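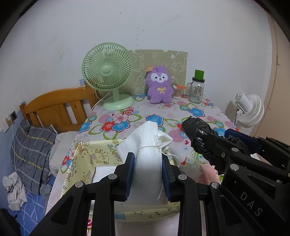 How to replace the overgrip and check the frame of a squash racket

A worn grip causes the racket to turn in the hand on off-center hits. Replacement takes a few minutes and needs no special tools. The steps below were written for the Overo 5, but they apply to any squash racket with a round or slightly oval handle. For left-handed players, reverse the direction of wrap in step 4.

You will need:
One overgrip (Kusteo Thin or similar)
Scissors
Finishing tape, usually supplied with the grip
A dry cloth

1. Remove the rubber collar at the top of the handle by rolling it up onto the shaft. Do not cut it.

2. Peel off the finishing tape and unwind the old overgrip from the top down. Leave the base grip in place unless it is split or has come away from the handle. If the base grip is also being replaced, remove any staple at the butt end with flat pliers.

3. Wipe the handle and let it dry fully. Adhesive does not hold on a damp base grip.

4. Find the tapered end of the new overgrip and remove the film from its surface. Place the tapered end at the butt cap and make one full turn. Then wrap upward at a slight angle, with an overlap of 5 mm. Keep the tension even – most loose grips are caused by slack in the first two turns.

5. Stop level with the top of the base grip. Mark the angle, cut off the excess, and fix the end with finishing tape. Roll the collar back down over the tape.

Checking the frame

While the collar is up, look at the shaft for cracks. Press along the frame with a thumbnail from the throat to the head. A chip in the paint has a hard floor; a crack usually continues past the edge of the chip. Check the bumper strip at the top of the head. If the grommets are level with the frame, replace the strip before the next restring.

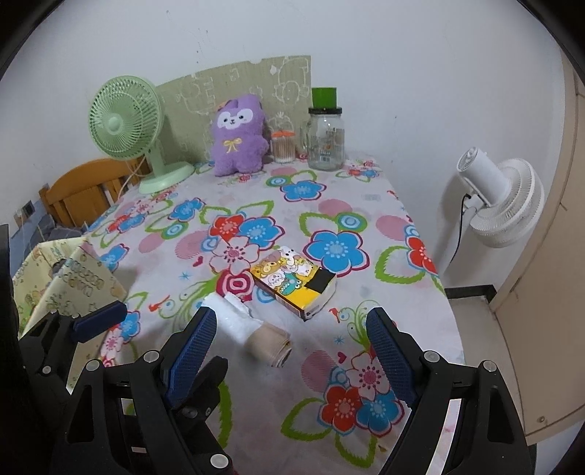 Endirska wrote in to say that a 5 mm overlap left the handle too thick on a Memon racket, and that 2 mm with slightly more tension solved it. That works on short handles. With a narrow overlap the edges lift sooner, so check them after the first few matches.

Storage

Keep the racket out of a hot car. Heat softens the adhesive and lowers string tension. After play, leave the bag open until the grip is dry.

Last updated 25th May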